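Speaker notes: The Table by the Door
Clurkcombe Home Evening, Sun 21 December

Open without a slide. Ask who ate dinner tonight at an actual table. Then ask who had to move something first. Wait for the laugh. If there isn't one, go on anyway.

A table is the one piece of furniture that never refuses anything. Chairs tip over, shelves fill up and hooks come off the wall with a chunk of plaster. Ours at Brondon took the mail, a bicycle pump and, from February on, a cake tin belonging to someone who has since moved away.

(Slide up. Drink some water.)
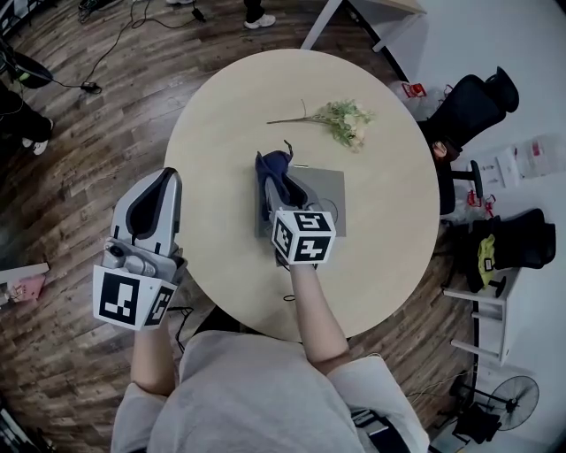 Reading time: 2 min

Round tables are the worst for this, and I say so as the owner of one. There is no corner to shove things into, so everything drifts toward the middle and stays there looking deliberate. Take a dark blue cloth, bunched up. Is it going to the wash or is it for wiping? Decide while it's off the table. Put it down again and it's a tablecloth.

The flower stem is artificial, so it will outlive the lot of us. I have no quarrel with it. One stem can stay. The flat gray square has to say what it's for or go back to the kitchen.

Now the rule from the Kioko evenings – 30 seconds, one surface, every night. Of the 55 households who tried it, 2 wrote back to complain, both at length.

Skip the Usevport story if we're running late. If not, tell it short, and leave out the part with the gravy.

Ask for questions. Somebody will bring up glass tables. Be kind.

Contact | © Clurkcombe Home Evenings | Back to top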